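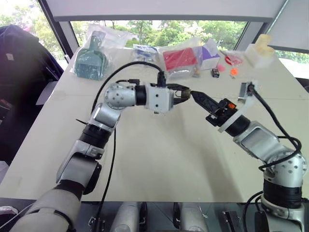 Re: Flarkdale hall, winter quilting days

Hello everyone,

Sorry to be slow getting back on this one, it's been one of those weeks (the hot water system went, and then the dog got into the compost).

On 2021-02-11 the Purves group wrote:
> We have the Flarkdale hall for 3 Saturdays in August.
> Does anyone mind if we start at nine instead of ten?
> Also, are we still doing the Grikance block pattern,
> or has everybody gone off it?

Nine suits me beautifully, and I'd come at eight if somebody put the kettle on! I'm still very keen on the Grikance block. I've finished 20 of mine and I need 27 for the single bed size, so please don't abandon it now – I'd be left with a very colourful pile of squares and nowhere to put them.

One thing on fabric. The shop at Gitus has the cream homespun back in, but the bolt is narrower than last year's, so do measure before you cut. I allowed a bit extra on each strip and was glad of it.

Could whoever has the big cutting mat bring it along on the first Saturday? Mine has gone wavy from being left in the car. I'll bring the good iron, two extension leads and a lemon slice.

Looking forward to seeing you all,
Your friend from the Purves end of the road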